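Notebook, chores bench, December

Start 9:40. Carried over from last entry: Pladard asked for a plain yes or no on whether the arm can do an evening tidy of an office without anybody standing next to it. Still no, but the gap is smaller on some jobs than I wrote in the fall.

Wiping first. Flat surfaces are fine. The Husar arm wiped the long bench end to end and kept even pressure except at the seam, where it skipped. It does not know when a surface is clean. It does the passes it was told to do and stops. Dried coffee ring was still there after the second run. A person would have leaned on it.

Sorting fasteners, the Cumcombe task. 905 picks this run, 67 wrong bin or dropped. Most of the bad ones are washers stuck together in pairs. I would call this usable for a shop if someone checks the bins at the end. Note for whoever runs it next: the small tray has to go back against the stop or the first picks land short. I lost most of an hour to that.

Trash emptying is worse. Lifting the full bag out is OK if it is light. Getting a new liner open and over the rim worked 17 times in some 40 tries, and I was generous about what counted. Thin plastic is the problem, same as before. Closing the grip a little slower helped. Changing the camera angle did nothing that I could see.

Nekomcombe wants 2,000 runs of each chore before they will talk about a price. I think that is too many for wiping and too few for anything with a bag or a strap in it. 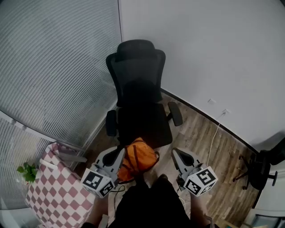
Floor pickup is the chore I keep underrating. People do it without a plan: grab what is lying there, put it on a chair, move on. For a machine the object has no fixed shape and the handle is never where it was last time. An orange backpack on the floor in front of an office chair is a fair test piece, with a strap across the top to grab and a round body that can roll or sag once it is lifted. The armrests leave one good way onto the seat, from the front. Then there is the white charging cable hanging from the outlet down onto the floor, which a vacuum or a mobile base would have to treat as a no-go.

To do:
Rerun liners with the heavier plastic.
Write down a pass/fail rule for pickup before scoring any of it. "On the seat and stays there" is my first try.
Ask Husar about the wrist limit, it faults when the load swings.
New pads for the left jaw.

Stopped 4:15.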